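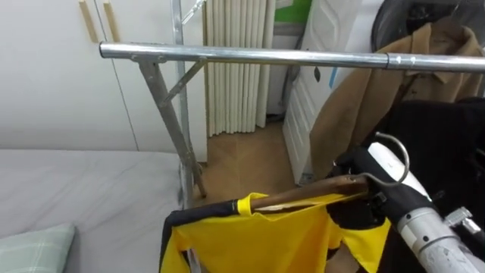 Zokell Releases Trasuritz 2, a Trip Planning App That Works Without Internet

1 February 2025 — Zokell, a small maker of travel software, announced today the release of Trasuritz 2, the new version of its planning app for people who travel by train and bus.

With Trasuritz 2 the traveler can put all tickets, hotel bookings and notes in one list, ordered by day and hour. The list is kept on the phone and opens also when there is no connection. Timetables of 40 regional bus and train companies can be downloaded before the trip, and the new version shows how many minutes are left for each change.

"Many of our users wrote to us from stations where the signal was very weak," said Haiyan Yao, head of product at Zokell. "They wanted to know only one thing — from which platform does the next train go. So we began our work from this question."

The app was tested since August by about 500 travelers. After their comments, the team made the letters on the day page larger and added a packing list which can be copied from one trip to another. Trip plans can also be shared with family members who do not have the app.

Trasuritz 2 is available in 17 languages. Users of the first version receive the update free of charge, and their saved trips are moved automatically. The maps in the app are supplied by Stetsiuk.

Zokell is preparing also a version for the Jomen tablet. The date will be announced later.

Press contact:
Harvey Lapointe
Zokell Press Office
Review copies and screenshots are sent to journalists on request.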